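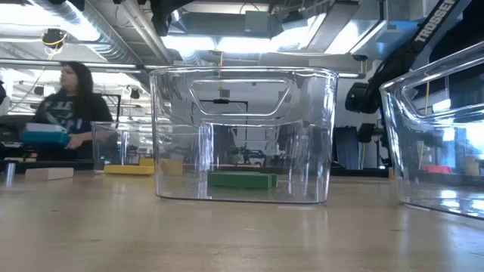

Nulcombe Block Sorter: Build Gallery

Share 287 | Comments 3

Nulcombe is a tabletop sorting project at the Galtelden shared workshop. The job is simple to describe. Colored blocks lie on a table or in a clear bin, and a black arm picks them up one at a time and puts them in the right bin. We started in September and are on version 3 of the software. Most of the hardware has stayed the same, apart from the parts that broke.

Work on it is split between Hollis Dunleavy (mounting and wiring), Priya Strickland (software), Dwayne Ruiz-Ortega (gripper) and me. Lucinda Halvorsen helped with the lighting for most of the fall. The entries run in build order, and the captions were written later from the shop notebook.

The table
We used a wood-topped table that was already in the workshop. It's heavier than it looks and doesn't shake when the arm stops short. The finish is glossy, which caused problems we didn't see coming. See "Glare" further down.

Mounting
Hollis drilled the mounting plate twice. The first pattern matched the drawing but put one bolt directly over a brace under the table. The second plate is shifted a little toward the wall and clears it.

Cable run
All arm cables get a loop of slack at each joint. We had them tied tight at first and the shoulder pulled a connector out during a slow test. Hook-and-loop straps work better than zip ties for anything you expect to move again.

Bins
Clear plastic, in more than one size. The big ones have handle cutouts molded into the wall near the rim. We chose clear so we could watch the gripper from any side. Opaque bins would have made the vision work easier, and Priya has brought this up several times.

Blocks
Flat rectangular ones, in plain colors. Green and red were easy from day one. Yellow, mustard and cream took a lot longer, especially when the block was on the far side of a bin wall. Two layers of plastic dull a color enough that mustard reads as cream in the afternoon.

Gripper fingers, first set
Printed in one piece. They held a block by the long sides with no trouble and dropped it every time the block was turned the other way. Dwayne kept them as spares.

Gripper fingers, second set
Same shape with rubber pads glued on. The pads gripped well and also stuck to the bins. One of the small bins got lifted off the table and carried to the end of the move.

Gripper fingers, current set
Narrower, with thin pads on the inside faces only. These fit down into a large bin next to the wall without touching it. The fully closed command value is 2125. We had it lower, and the fingers left dents in the softer blocks.

Home position
The arm used to park straight up. Now it parks angled down over the bins, with the gripper a short distance above the rims. It saves travel time on each pick, but you have to remember it's there when you reach across the table.

Emergency stop
A red button on a box, wired by Hollis and clamped to the table leg. Test it at the start of every session. It cuts motor power, so the arm sags when you press it. Keep a hand clear.

Glare
The ceiling lights reflect off the tabletop, the bin rims and the handle openings. Early software took the bright patches for cream blocks and sent the gripper down to pick up nothing. Lucinda tried moving the table, then a diffuser, then a dull gray mat. The mat worked best but it slides, so it only goes down for timed runs.

Depth through plastic
The curved walls bend whatever is behind them, and a block can show up twice. Priya's fix was to mark the outline of each bin at the start of a run and treat anything seen through a wall as unconfirmed. The arm then goes for the blocks in the open first and checks again.

Setting out blocks
Ezekiel Montoya joined us for the test sessions and set most of the layouts. He puts some blocks flat on the table, some between bins, and at least one inside the big bin. Stacked blocks are allowed. Leaning ones are allowed too, though the success rate drops.

Picking from inside a bin
This is the hardest part of the job. The fingers have to come straight down, close without scraping the floor of the bin, and come straight up past the rim. The flat green block is our standard test piece for it. A block pushed right into a rounded corner still can't be picked up, and the software skips it and leaves a note in the log.

Long run
We stopped the longest session at 2000 picks. The log goes through a small program called Boateng, which Priya wrote to line up each attempt with its result. Most of the misses were in corners. A handful were a loose finger screw, and we've since put thread locker on it.

Controller box
The new controller came from Hadatell, a two-person shop that makes small enclosures and boards. It replaced a bare board screwed to a piece of scrap. The fan is louder than the old one. Everything unplugs from one side now, so the arm can be packed up without crawling under the table.

Still to do
Lids. Right now every bin has to be open. We'd also like the arm to nudge a cornered block into the middle of a bin before trying to grip it. Dwayne has a fourth set of fingers drawn with a small hook on one side, and they'll be printed when the good printer is free.

The finger files and the wiring sketch are in the project folder on the workshop computer. Ask Hollis for the login.

Share 287 | Comments 3 | Back to all galleries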